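Home | Sewing | Upholstery | Outdoor Gear | Ask | Log in

First big canvas project: how do I keep a long bench cover from going wavy?

Last updated: June

porchbench_beginner

I'm finally making a cover for the long bench on our back porch and I'm so excited about it! The bench is 114 inches end to end. I bought cotton canvas from Onsri, mid-weight, on the bolt, and I want one continuous top panel with side panels that hang down to the ground.

My practice run on an old drop cloth was a mess. The long seam came out rippled like bacon, and the side panel ended up longer than the top even though I cut them the same. I'm using a plain home machine, a size 14 needle and all-purpose thread. Do I need a walking foot? Should I wash the canvas before cutting? And is there any trick for the corners? I like the look of a smooth, fine weave with one clean straight edge, so that's what I'm going for.
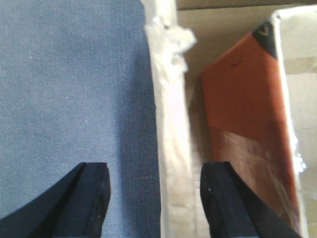
Blue-gray with a fine weave. Yes, there's lint on it.

Any advice is welcome, even if it's "start over." I have plenty of canvas and the whole evening free.

canvas_and_coffee

You picked a great first project! Long straight seams teach you more than anything small and fussy, and a bench cover is very forgiving once it's on.

The ripple is almost always the bottom layer feeding faster than the top. The feed dogs pull one panel along while the foot drags on the other, so two pieces cut the same length drift apart as you go. A walking foot helps a lot (I got mine secondhand and I'd fight you for it), but you can get most of the way there without one. Lower the presser foot pressure if your machine lets you. Lengthen the stitch to 3.5 mm. Then mark both panels at the halfway point, mark the quarters, and match the marks with clips before you sew a single stitch. If there's extra fabric between two clips you'll see it right away and can ease it in over a short distance.

Also, hold the weight up! A long panel sliding off the table onto the floor will pull your seam crooked every time. Put a chair or an ironing board behind the machine and another to your left.

Long straight cuts deserve just as much care as the sewing, and I'd spend your first hour on those. Snip the selvage, pull one crosswise thread, and you'll have a true line to square everything else from. Chalk it with the longest rigid edge you own. Metal is my favorite, but check it for hardware before you lay cloth against it. The brushed steel rail in my photo has two screw heads side by side near one end, and I'd keep the canvas well clear of those and chalk along the plain stretch only. 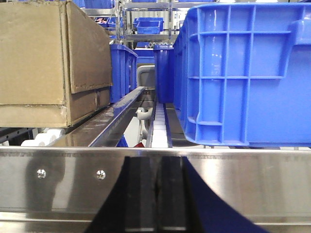
For that, I'd sew in this order:

1. Wash the canvas hot and dry it hot, before any cutting. Cotton canvas can shrink a surprising amount, and you want that to happen now. Run it as a loose bundle so you don't set creases in it. Shake it out as soon as the dryer stops.

2. Press it while it's barely damp. Steam is your friend with this stuff. Lay the long pieces flat overnight if you can, or drape them over something smooth. 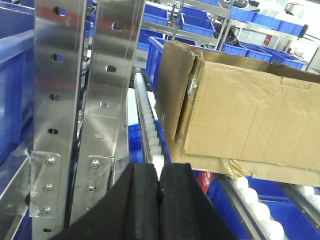 3. Hem the bottom edges of the side panels before you join them to the top. It's so much easier to handle a flat strip.

4. Join the long sides first, then the short ends. Stop and backstitch one seam allowance short of each corner.

5. Clip the corner of the top panel to that last stitch, pivot, and keep going. Your corners will come out crisp, I promise.

Post it when it's done, I want to see it!

thimble_hoarder

get a walking foot. also size 14 is too small if you're going through four layers at the corners, try 16 or 18. and polyester thread for outdoors, cotton thread rots

Contact us | Copyright Puseo Help Community | Back to top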